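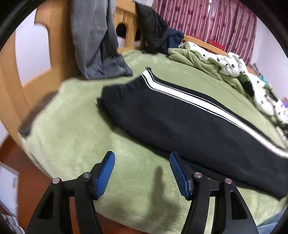

J'utilise l'application Hurkent depuis le mois de juillet de l'année passée, pour suivre les dépenses de mon ménage. Nous sommes deux adultes et un enfant, et nos habitudes d'achat ont beaucoup changé : moins de restaurants, plus de commandes en ligne, des abonnements que l'on oublie. Je voulais un outil qui me montre ces changements sans me demander une heure de travail chaque soir.

## L'installation

Elle est simple. On crée un compte, on relie sa banque, et les opérations arrivent en deux jours. Chez moi, l'application a repris 611 opérations anciennes et elle les a classées toute seule. Le classement est correct pour l'alimentation et le transport. Il est moins bon pour les vêtements, qui vont souvent dans « Loisirs », et pour la pharmacie, qui se retrouve une fois sur deux dans « Divers ». J'ai dû corriger plus de 32 lignes à la main. Après correction, l'application retient le choix, mais seulement si le nom du commerçant est écrit exactement de la même façon.

## Ce qui me plaît

Le tableau « Canaux » est la partie que j'ouvre le plus souvent. Il sépare les achats en magasin, sur internet et par téléphone, avec une courbe pour chacun. J'ai compris grâce à lui que mes courses au supermarché n'avaient pas baissé : elles étaient passées au service de livraison, avec les frais en plus.

L'alerte de budget est également bien faite. Elle prévient avant le dépassement, ce que Cirbridge, mon outil précédent, ne faisait pas.

## Ce qui me plaît moins

- La traduction française est inégale, on lit encore « Panier moyen par wallet » dans un menu.
- L'exportation vers un tableur perd les catégories que l'on a créées soi-même.
- Le service client répond poliment, mais il m'a fallu écrire deux fois pour la même question.

Le prix me semble honnête pour la formule simple. La formule familiale — que j'ai essayée un mois — ajoute surtout des comptes partagés, et je suis revenu à la première.

Je le conseille aux personnes qui achètent chez beaucoup de commerçants différents. Pour un budget très régulier, Cirbridge suffit et il est gratuit.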